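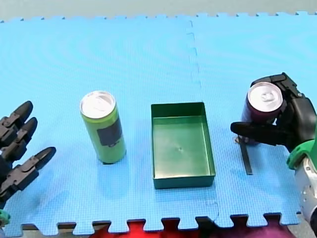

April 2025
By Mariann Katona

I think most home robot builds fail at the table, long before they fail in the code. People spend a winter on the arms and ten minutes on the surface the arms have to work over. I did the same thing.

Our build lives in the shared workshop on Flevham, and it has one job for now: pick up drink cans and set them in a tray. Two arms, two hands with jointed fingers, one foam mat. Béla Halász did the forearms and I did most of the wiring. By November we had hands that closed when told to, and we assumed the rest would be practice.

On bare tabletop, a can that got bumped slid away and the hand closed on air. If the fingers came in too low they hit something hard, and twice we stripped a gear. We logged 529 attempts that way before Karlijn Lambrechts put down a puzzle mat from her kids' room. Foam gives a little. A low finger pushes into it and nothing breaks. Stripped gears stopped, and the whole change took 20 minutes.

Béla disagrees with me. He says a soft surface hides bad control, and that a hand that needs foam isn't finished. He has a point. The mat has a seam, and a tray that sits near a seam can rock. I would still rather have a forgiving table and keep working than a strict one and spend my evenings ordering parts.

The same goes for the tray. Ours has low, straight walls, so a can doesn't need to be lifted far to clear them. We tried a deep box first and lost nearly 200 tries to cans catching on the rim.

If you are starting one of these at home, fix the table first. We plan to take the mat away again once the grip is good enough, and Béla has already asked for a date.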